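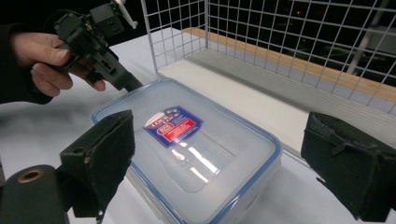
Handheld gripper and the clip-lid box, Brelton bench

Hi all,

The July set is coming together beautifully! We're past more than 650 demonstrations at Brelton now, and the clear boxes are my favourite part — see-through plastic, glare on the lid, everything a policy hates. Killgate has offered a second bench, so if your site has a spare pair of grippers, shout out.

On the Gounder list last night someone wrote:

> We've been doing 60 episodes per object and then moving on.
> Is it worth going back to the same box later, or is
> that just padding the count?

Go back! Shift the box, turn it, change the light if you can, and do another 10. Our best gains on Briltix came from exactly that. 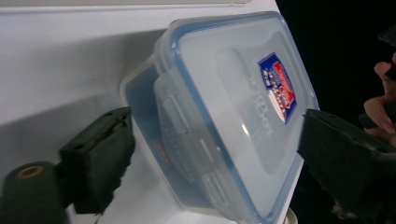
Do we throw out the fumbled grasps?

Keep them, but tag them as fumbles when you upload, so whoever trains on the set can choose. Only bin an episode if the recording itself is broken.

Uploads close at 3 pm our time. Keep them coming — I love seeing what turns up in the folder.

Cheers from the Brelton bench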